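Do You Need a Drink Dispenser?

July 3, 2020

I held out against these things for years. A pitcher pours fine, it fits in the fridge door, and it doesn't need its own little stage. Then I spent $97 on a Longo for the family cookout in April, so take my grumbling with that in mind.

The Clatlow catalog makes a lot of the drip tray. Fine, I like a tray. But a slotted grille is one more thing to scrub, and sticky lemonade finds every slot.

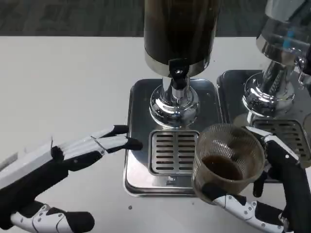 My other gripe is height. With a spout up on a pedestal you can get a cup under it, sure, but filling the top means lifting a heavy pitcher to chin level. Try that with 9 thirsty relatives behind you.

And shiny metal shows every fingerprint. I wiped mine down 6 times that afternoon and it still looked grubby by dinner.

Would I buy a second? Ask me when the Valar goes on sale. Iced tea for two still comes out of the pitcher.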